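**Technical Translator / Terminologist, Household Appliance Documentation**
Jarneo, Somcombe office. Permanent, full time.
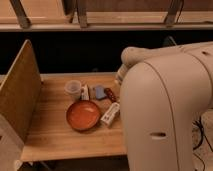

Jarneo prepares user manuals, spare-parts lists and safety leaflets for manufacturers of small appliances. The Somcombe office handles all work into and out of Turkish and German, together with the shared term base used by every language desk. The present vacancy arises from the transfer of the Pulach account, which moves to Somcombe in February.

## The position

The Pulach account consists of 1,198 active documents, of which 200 are scheduled for revision in the first year. The documents are short (most run to fewer than 9 pages) and highly repetitive. Consistency between them is poor. The same valve is called by four different names in the German source, and earlier translations have carried all four over.

The successful applicant will divide the working week between translation and terminology. The proportion varies with the revision schedule. In the opening months terminology will take the larger share.

## Duties

- Translate and revise technical text from German into English.
- Maintain the Pulach section of the term base, currently 1,870 entries. Merge duplicate entries, add missing definitions and record the source of each term.
- Check warning statements against the client's approved wording. Warning statements are not to be paraphrased.
- Compare part numbers in the running text with those in the exploded drawings and report mismatches to the client's documentation desk.
- Answer term queries from freelance translators by the end of the next working day.
- Prepare a change note for each term base release.

Desktop publishing is handled by a separate team. Translators are expected to read page proofs but not to correct layout.

## Requirements

Required:

- Native or near-native written English (American usage).
- Very good reading knowledge of German, including older technical German. Part of the Pulach archive was typed before the spelling reform and has been scanned without correction.
- At least three years of paid technical translation or technical editing.
- Working knowledge of any current translation memory system.
- Ability to read an exploded drawing and a simple wiring diagram.

Useful:

- Reading knowledge of Turkish.
- Experience with TBX import and export.
- Basic regular expressions.

A degree in translation is accepted but not required. Applicants with a background in appliance repair, electrical trades or parts supply are considered on the same terms, subject to the language test.

## Conditions

Working hours are 37.5 per week, with core time from 10:00 a.m. to 3:00 p.m. After a three-month induction period, up to three days per week may be worked from home. The induction is carried out on site, as the older Pulach material exists only on paper and may not leave the building.

Salary is set by the Jarneo pay scale, grade T2 or T3 according to experience. The scale is sent to all applicants invited to test. Travel to the client's site takes place twice a year and is paid as working time.

The position reports to Nazmiye Keskin, head of terminology.

## Selection procedure

1. Written application.
2. Paid test, taken remotely. It consists of a translation of one page, a revision of one page and the cleanup of a short term list. Time allowed is three hours. Dictionaries and online resources are permitted; machine translation is not.
3. Interview in Somcombe or by video, including discussion of the test.

Test results are returned to all candidates with the reviser's marks, whether or not an interview follows.

## Application

Send a resume of no more than two pages and a list of relevant projects, stating subject area and language pair for each. Do not send samples that belong to a former client. A cover letter is optional.

Applications are to be addressed to Nazmiye Keskin, Jarneo, Somcombe, with the reference "Terminology/Pulach". Applications from agencies will not be processed. Freelance translators who wish to be considered for overflow work on the same account should write "Overflow" in place of the reference and include their rate per source line.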